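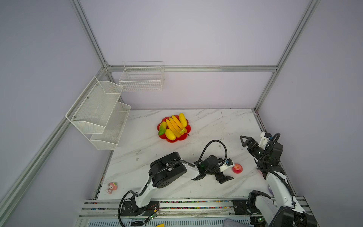
오픈데이에서 로봇 팔 시연을 한 회 진행하는 데 시간을 얼마나 잡아야 합니까?

18분을 잡습니다. 관람객 입장과 안내, 시연, 질의응답, 테이블 원위치까지 포함한 시간입니다.

이 글은 Sumcombe 연구동의 봄 오픈데이에서 양팔 테이블 시연을 운영한 절차를 정리한 것입니다. 같은 시연을 다시 여는 사람이 그대로 따라 할 수 있도록 준비 순서대로 적었습니다. 제어 프로그램은 Herau, 테이블과 외곽 프레임은 Boström 제품을 기준으로 합니다. 다른 장비를 쓰더라도 관람 동선과 회차 운영 부분은 그대로 적용할 수 있습니다.

지난 3월 행사의 관람객은 537명이었고, 한 회 정원은 16명이었습니다. 정원을 넘겨 받은 회차에서는 뒷줄에서 테이블 면이 보이지 않는다는 의견이 나왔습니다. 키가 작은 어린이가 많은 회차라면 정원을 더 줄이십시오.

준비물

양팔 로봇 테이블 한 세트
제어용 노트북과 전원 어댑터
관람객용 모니터와 긴 영상 케이블
과일 소품과 받침 접시
작은 인형 등 크기와 모양이 다른 소품
바닥 표시용 테이프
마른 천
회차표와 필기구
안내문(벽면 부착용, 큰 글씨)

소품은 행사 전날까지 확정합니다. 행사 당일에 새 소품을 꺼내 쓰지 마십시오. 눈으로 보기에는 비슷한 과일이라도 표면이 미끄럽거나 지름이 조금만 달라도 집는 자세를 다시 잡아야 합니다. 우리는 전날 저녁에 소품 하나를 바꿨다가 밤 9시까지 자세를 다시 기록했습니다.

1단계. 시연 동작 정하기

시연에서 보여 줄 동작은 짧고 결과가 분명해야 합니다. 우리는 테이블 위의 사과를 집어 꽃 모양의 빨간 접시로 옮기는 동작을 기본으로 삼았습니다. 접시에는 바나나 모형을 미리 담아 두었습니다. 빈 접시로 시작하면 사과를 놓기는 쉽지만, 관람객에게서 "원래 비어 있는 곳에만 놓을 수 있느냐"는 질문이 계속 나옵니다. 담긴 과일 옆의 빈자리에 놓게 하면 이 질문이 줄어듭니다.

접시에 과일을 너무 높이 쌓지 마십시오. 내려놓는 높이가 달라져 사과가 굴러 떨어질 수 있습니다.

보조 동작도 하나 준비합니다. 우리는 분홍색 인형을 집어 반대쪽으로 옮기는 동작을 썼습니다. 어린이 단체가 들어오는 회차에서는 이쪽을 먼저 보여 주는 편이 반응이 좋았습니다. 기본 동작과 보조 동작의 순서는 회차 담당자가 정하면 됩니다.

2개의 팔을 동시에 움직이는 동작은 회차 후반에만 넣습니다. 처음부터 양팔이 움직이면 관람객이 어느 쪽을 봐야 할지 모르고, 안내하는 사람의 설명도 동작을 따라가지 못합니다. 한쪽 팔이 움직이는 동안 다른 팔은 대기 자세로 세워 두십시오.

3월 행사 전에는 천을 접는 동작도 후보에 있었습니다. 연습에서 소요 시간이 회차마다 크게 달라 제외했습니다. 시간이 일정하지 않은 동작은 상설 전시라면 몰라도 회차제 시연에는 맞지 않습니다.

2단계. 테이블과 주변 정리

테이블은 관람객이 정면과 한쪽 옆면에서 볼 수 있게 놓습니다. 팔의 받침대가 고정된 앞쪽 레일에는 관람객이 손을 댈 수 없어야 합니다. 바닥 테이프로 관람선을 표시하고, 팔을 최대로 뻗었을 때 그리퍼 끝이 닿는 범위보다 넉넉하게 바깥쪽에 둡니다.

케이블은 전원을 넣기 전에 확인합니다. 손목에서 팔 위로 둥글게 넘어가는 케이블이 다른 관절에 걸리지 않는지, 받침대 쪽 케이블이 팔 아래에 눌리지 않는지 봅니다. 확인할 때는 팔을 손으로 천천히 움직이면서 관절마다 끝 위치까지 보내 봅니다. 케이블이 팽팽해지는 자세가 있으면 묶음을 풀어 여유를 다시 줍니다.

벽에 달린 바구니와 선반은 시연 중에 비워 둡니다. 예비 소품을 올려 두면 꺼내기는 편하지만 카메라 화면에 색이 섞여 들어갑니다. 예비 소품은 테이블 밖의 상자에 보관하십시오.

테이블 면은 마른 천으로 닦습니다. 물이나 세정제를 썼다면 완전히 마를 때까지 기다립니다. 조명은 본 행사 때와 같은 상태로 켜 둡니다. 창가 자리라면 블라인드를 내리고, 내린 상태에서 다음 단계를 진행합니다.

3단계. 카메라와 화면 확인

양쪽 손목 위에 카메라가 하나씩 달려 있습니다. 관람객용 모니터에는 이 가운데 움직이는 팔의 영상만 크게 띄웁니다. 화면을 여러 칸으로 나누면 뒷줄에서는 거의 읽을 수 없습니다.

Herau를 실행한 뒤 다음 순서로 확인합니다.

왼팔 카메라 앞에 손을 대어 화면이 가려지는지 본다.
오른팔 카메라도 같은 방법으로 본다.
화면의 좌우 이름이 테이블의 좌우와 맞는지 본다.
팔을 대기 자세로 보내고 화면이 멈추지 않는지 본다.
모니터를 관람선 뒤쪽에서 직접 본다.

좌우 이름이 바뀌어 있으면 프로그램에서 고치지 말고 케이블을 제자리에 꽂으십시오. 프로그램에서 이름만 바꾸면 재시작할 때 원래대로 돌아가는 경우가 있었습니다. 영상 지연이 눈에 띄면 모니터의 화면 보정 기능을 끕니다.

손목 카메라의 렌즈는 회차 사이에 한 번씩 확인합니다. 손자국이 있으면 마른 천으로 가볍게 닦고, 힘을 주어 각도를 건드리지 않도록 합니다. 각도가 바뀌었다고 생각되면 그 회차는 기록된 동작 대신 직접 조종으로 진행하고, 휴식 시간에 다시 맞춥니다.

4단계. 소품 위치 맞추기

소품이 놓일 자리를 테이블에 표시해 두고 싶을 수 있습니다. 우리는 테이블 면에 표시를 붙이지 않았습니다. 관람객이 표시를 발견하면 로봇이 표시를 보고 움직인다고 이해하는 일이 많았기 때문입니다. 대신 원위치 사진을 노트북 바탕화면에 두고, 담당자가 사진을 보면서 소품을 되돌렸습니다.

접시를 먼저 놓고 사과를 나중에 놓습니다. 접시는 테이블 안쪽 가운데에 두고, 사과는 팔이 무리 없이 닿는 앞쪽에 둡니다. 사과 꼭지 방향은 매번 같게 맞춥니다. 인형은 사과와 떨어진 왼쪽 앞에 세웁니다.

위치를 맞춘 뒤 동작을 느린 속도로 한 번 실행합니다. 그리퍼가 내려올 때 손가락 사이에 사과가 들어오는지 옆에서 봅니다. 앞에서만 보면 깊이 차이를 놓치기 쉽습니다. 느린 속도에서 성공하면 행사 속도로 다시 실행하고, 연속으로 성공할 때까지 문을 열지 않습니다.

5단계. 전원과 비상 정지

전원은 담당자 한 사람이 켜고 끕니다. 교대할 때는 말로 인계하고 회차표에 적습니다. 받침대 옆 기판의 녹색 표시등이 켜져 있는지 확인한 다음 제어 프로그램을 연결합니다.

비상 정지 버튼은 안내자의 손이 닿는 곳에 둡니다. 노트북 앞에 앉은 사람만 누를 수 있는 배치는 피하십시오. 행사 당일 아침에 실제로 눌러 보고, 정지한 뒤 팔이 어떻게 내려앉는지도 확인합니다. 정지하면 모터의 힘이 빠져 팔이 아래로 처지는 장비가 있습니다. 그런 장비라면 정지 연습을 할 때 테이블 위의 소품을 치우고 한 사람이 팔을 받칩니다.

정지 후 다시 시작하는 순서는 다음과 같습니다.

관람객을 관람선 밖에 둔다.
그리퍼에 물린 소품이 있으면 손으로 받치고 그리퍼를 연다.
팔을 손으로 대기 자세 가까이 옮긴다.
전원을 다시 넣고 녹색 표시등을 확인한다.
Herau에서 연결을 새로 하고 대기 자세를 실행한다.
소품을 원위치에 놓는다.

이 순서를 인쇄해 노트북 옆에 붙여 두십시오. 급할 때는 소품을 원위치에 놓는 일부터 하려고 손을 뻗게 되는데, 팔이 대기 자세로 가기 전에는 테이블 안에 손을 넣지 않습니다.

6단계. 한 회 진행하기

관람객이 들어오면 관람선을 먼저 안내합니다. 가방과 외투는 관람선 안쪽에 내려놓지 않도록 합니다. 어린이는 앞줄에 세우고 보호자는 바로 뒤에 서게 합니다.

안내 멘트는 짧게 합니다. 우리가 쓴 문장은 아래와 같습니다.

"지금부터 로봇 팔이 사과를 접시로 옮깁니다. 손목에 달린 카메라의 영상은 모니터에 나옵니다. 팔이 움직이는 동안에는 선을 넘지 말아 주세요."

동작이 시작되면 설명을 멈춥니다. 관람객이 조용히 보는 시간이 필요합니다. 그리퍼가 사과를 들어 올린 뒤에 모니터를 가리키며 설명을 이어 가면 됩니다.

집기에 실패하면 한 번 더 시도합니다. 두 번째도 실패하면 직접 조종으로 바꾸고, 바꾼 사실을 관람객에게 말합니다. 실패를 숨기려고 소품을 손으로 슬쩍 옮기지 마십시오. 앞줄에서는 다 보입니다. 직접 조종으로 바꾸면 조종하는 방법을 묻는 사람이 많아 질의응답이 길어지므로, 이 경우에는 보조 동작을 생략합니다.

관람객 체험을 넣을 때는 자동 동작과 섞지 않습니다. 체험은 한쪽 팔로만 하고 속도를 낮춥니다. Pranodham 교육팀과 함께 진행한 오후 회차에서는 학생이 조종하고 다른 학생이 모니터를 보며 방향을 말해 주는 방식으로 운영했습니다. 테이블을 직접 보는 사람과 화면만 보는 사람이 서로 왼쪽과 오른쪽을 다르게 말하기 때문에, "접시 쪽", "인형 쪽"처럼 소품 이름으로 방향을 말하게 했습니다.

자주 나온 질문과 답변 요령

로봇이 스스로 판단하느냐는 질문이 가장 많았습니다. 지금 실행 중인 방식이 기록된 동작인지, 학습된 모델인지, 사람이 조종하는 것인지를 그대로 말합니다. 한 회 안에서 방식이 바뀌었다면 어느 동작이 어느 방식이었는지 구분해서 말하십시오.

무거운 물건도 들 수 있느냐는 질문에는 숫자를 외워서 답하지 않아도 됩니다. 이 테이블의 팔은 작은 소품을 다루는 용도라고 답하고, 정확한 사양을 원하는 사람에게는 장비 설명서를 보여 줍니다.

가격 질문은 안내 데스크로 넘깁니다. 사진 촬영은 허용하되 플래시는 끄도록 요청합니다. 동영상을 찍는 사람이 관람선 위로 팔을 뻗는 일이 있으니 안내자가 지켜봅니다.

고장이 잦으냐고 묻는 사람도 있습니다. 그날 있었던 일을 말해 주면 됩니다. 우리는 오전에 케이블 연결이 한 번 풀렸고, 그 이야기를 오후 내내 했습니다.

7단계. 회차 사이 점검

관람객이 나가면 팔을 대기 자세로 보내고 소품을 원위치에 놓습니다. 손목 관절의 모터 쪽에 손등을 가까이 대어 열이 심한지 확인합니다. 평소보다 뜨거우면 다음 회차에서는 보조 동작을 빼고 쉬는 시간을 늘립니다.

그리퍼 손가락의 나사도 이때 봅니다. 풀린 나사를 발견하면 조인 뒤 느린 속도로 한 번 실행하고 나서 다음 관람객을 받습니다.

회차표에는 시작 시각, 사용한 동작, 실패 여부, 정지 버튼 사용 여부를 적습니다. 실패한 이유까지 현장에서 쓰려고 하면 밀리므로 "집기 실패", "놓기 실패" 정도로만 적고 나머지는 마감 후에 보충합니다.

8단계. 마감

마지막 회차가 끝나면 양팔을 대기 자세로 두고 프로그램을 종료한 다음 전원을 끕니다. 순서를 바꾸지 마십시오. 소품은 접시와 함께 한 상자에 담고, 상자 겉에 행사 이름을 적습니다. 바닥 테이프는 그날 떼어야 자국이 남지 않습니다.

회차표는 Herau 기록 파일과 같은 폴더에 넣습니다. 파일 이름의 회차 번호와 종이의 회차 번호가 맞는지 확인한 뒤 종이를 정리합니다. 관람선의 위치를 바꿨다면 바꾼 위치도 회차표 뒷면에 그려 둡니다.

다음 행사에서 바꿀 점

모니터를 한 대 더 두어 옆쪽 관람객도 볼 수 있게 할 예정입니다. 대기 줄이 문 앞까지 이어져 퇴장하는 사람과 엉켰으므로, 입구와 출구도 나눕니다. 천 접기 동작은 시간이 일정해지면 다시 후보에 넣습니다.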